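3. Build

The cell went together in a shared workshop over one September, evenings mostly, with parts from the Rustad bin order and whatever was on the shelf. Aim was a two-arm setup cheap enough that a home builder could copy it and stiff enough that the data would still mean something a week later. We call it Lellwood in the rest of the paper. Earlier single-arm version (Riltent) is covered in Section 2 and shares the joint firmware only.

Both arms stand on one horizontal aluminum rail at the front edge of the work surface, each on its own black mounting plate. One rail, not two. We tried separate clamps on the table edge first and the bases crept toward each other under load, so every calibration went stale by the afternoon. Boards sit low, near the bases, to keep the wiring short. The marble-pattern top was what the workshop had. Walls on three sides, papered. 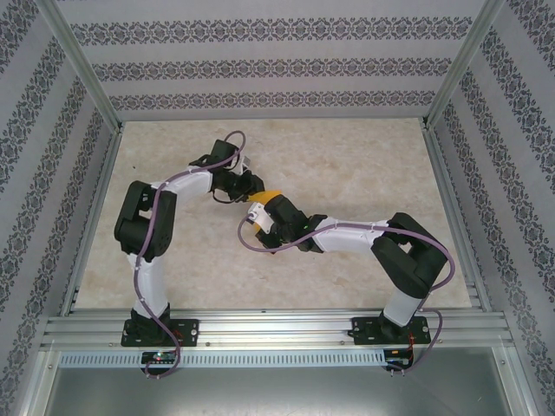 3.1 Workspace and arm placement

Base spacing was picked so both grippers can reach the middle of the table with the elbows still bent. Closer than that and the forearms fight each other. Further apart, the reach is there but the wrists run out of travel and you only get one approach angle. Figure 1 shows the meeting pose, grippers almost touching, the right one holding a yellow part. We use this pose as the start check each session: drive both arms in, look at the gap, back out. If the gap looks wrong, re-zero before doing anything else.

Cabling was the worst of it. The purple cables run along the outside of the links and need slack at the wrist, more than we first gave them. Too tight and the wrist stalls near its limit, which shows up in the logs as a joint error and cost us two evenings before Bit-na Gil spotted it. Too loose and the loop gets in the way of the other arm. Final routing: clip to the white links, leave a loop at the wrist, drop the rest below the rail. Not pretty, works.

Control loop is plain. One process per arm, one shared clock, commands at 200 Hz over the Zurex bus. We did not attempt torque control. Position targets with a soft limit on current, thats all, and for paper and foam it is enough. Dropped packets were rare once the bus supply was split from the actuator supply. Before that, a hard stop on one arm would reset the board on the other.

3.2 Fingers and folded sheet

The stock fingers are black and hard and they slide on paper. For the sheet task we went to a yellow foam-like finger with rectangular cells cut through the face. The cells let it give a little where it presses, so the side load on a thin edge stays low. We went through 6 cell layouts before settling. Thin cell walls fold over and stay folded; thick ones behave like a solid block and you may as well not bother.

The task itself: a yellow sheet with one lengthwise fold, main panel flat, flap standing off to one side. The hand comes in with a finger on each side of the panel. Main trouble is telling sheet from finger in the wrist view, both being yellow. We left the colors alone. A policy that needs a blue finger to find a yellow sheet is not much use to someone building from scrap, and the crease is a strong enough line most of the time. Shadow across the panel hurts more than color does. So does glare off the glossy top, which moves as the hand moves and can pass for a paper edge.

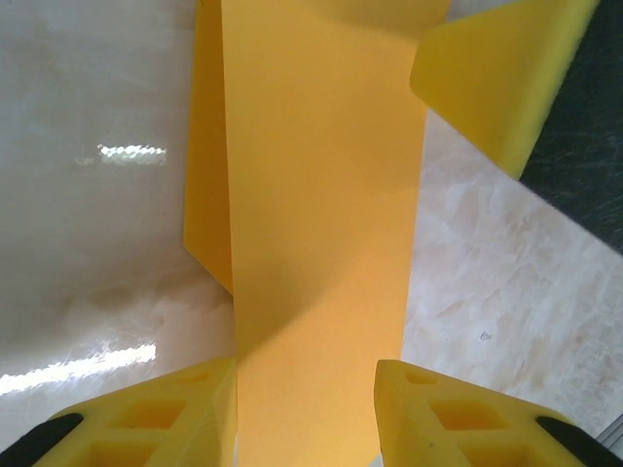
Figure 2. Wrist view, folded yellow sheet between the foam fingers. Note the light streaks on the table surface at left.

We recorded demonstrations in blocks of 16, with a re-zero between blocks and a 10 minute rest for the actuators. Resting matters, the elbows get warm and the zero drifts with them. Blocks where the operator had to touch the sheet by hand were thrown out whole. Start positions were varied by eye, no jig, so the spread is uneven and probably favors the middle of the table. Section 4 gives the training setup and the split used for teh held-out sheets.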